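Stunness Releases Plodano 2, a Planning and Perception Package for Low-Cost Tabletop Arms

PREDPORT, 4th July. Stunness today released version 2 of Plodano, its software package for controlling small servo-driven robot arms. The release replaces the grasp planner, adds a new calibration tool and changes the format in which recorded runs are stored. It is available now to all current license holders.

Plodano is used mainly on brick-sorting and pick-and-place benches, where an arm built from printed parts works over a fixed plate.

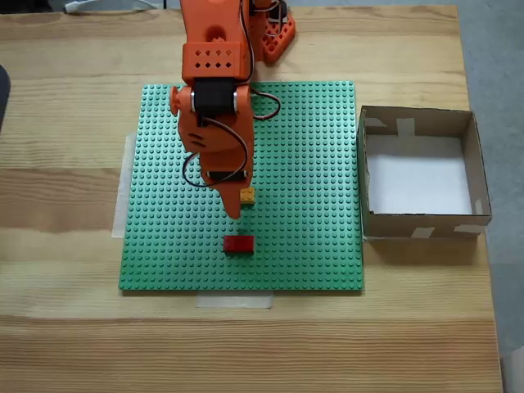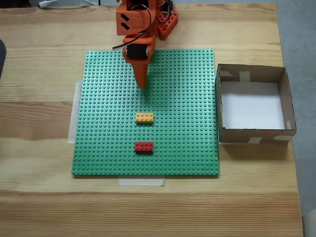 Orange arm over a taped-down green LEGO baseplate, with an open cardboard box to the right.

Pascal Bouvier, after running the pre-release build through June, wrote that the old planner had treated every failed grasp as a perception error, and that this sent his group looking in the wrong place for weeks. With version 2 he could read from the log which stage had rejected a grasp. He added that the calibration tool still asks for too many poses and that he would like to see the number brought down.

Grasp planning

The previous planner chose a grasp from the estimated center of the object and its long axis. It worked well on isolated objects and poorly when two objects lay close together, as it did not check whether the gripper had room to open. The new planner builds a height map of the work surface from the current camera view, generates candidate grasps and rejects those where either side of the gripper would meet a neighboring object or a raised part of the surface.

Candidates that pass are ranked by clearance, distance from the joint limits and expected travel. The weights are set in a plain text file and can be changed without restarting the controller. If no candidate passes, the planner returns a reason code in place of a motion. Users who relied on the old behavior, in which the arm moved to a default pose after a failed plan, must now call that pose from their own task script.

Studded surfaces are handled as a special case. On a regular grid of studs the height map tended to break up into noise at the scale of the gripper tip. Version 2 fits a repeating pattern to the surface first and subtracts it before looking for objects. The fit is done once per session and is repeated only if the plate or camera is reported as moved.

Calibration

The calibration tool estimates the camera position relative to the arm base, together with a fixed offset for each servo. The operator starts the tool and the arm steps through 14 poses. At each pose the software compares the expected position of the gripper tip with its position in the image. The results are written to a single file, which is read by both the planner and the controller. Earlier versions kept two files, and a mismatch between them was the most frequent cause of support requests.

Backlash in low-cost servos is now modeled separately for each direction of travel. The controller approaches each grasp from the same direction where the path allows, so that the same correction applies. Users can turn this off for tasks where cycle time matters more than placement accuracy.

Test results

Stunness tested the release on its own benches in Predport. The test set held 2,278 pick attempts with two-color brick layouts, at mixed spacing and orientation. The new planner completed 92 percent of them on the first attempt. Of the attempts that failed, most were traced to the brick turning as the gripper closed. The planner does not yet model contact, and work on this is planned for a later release.

A further 515 layouts were kept back from development and used only for the final check. These are included with the release, with their camera images and joint logs, so that users can repeat the check on their own hardware.

Recorded runs

Runs are now stored with camera images, joint positions and planner decisions on one clock. In version 1, planner decisions were stored with the time at which they were written to disk, which made them hard to line up with arm motion. A converter for older runs is included. It cannot recover the original decision times and marks them as estimated.

The Bergeron viewer, shipped as a separate tool, has been updated to read the new format. It steps through a run and shows accepted and rejected grasp candidates over the camera image. Bergeron versions released before today will not open the new files.

Upgrading

Existing task scripts will run without changes unless they call the planner directly. Calibration files from version 1 are not accepted, and each arm must be calibrated again after the upgrade. Stunness will supply fixes for version 1 until the next minor release of version 2.

Known issues at release:
The calibration tool stops without a message if the camera is disconnected between poses.
Box placement uses a fixed release height and does not account for objects already in the box.
Reason codes are listed in the manual but not yet in the on-screen help.

Press and license inquiries: Stunness, Predport office.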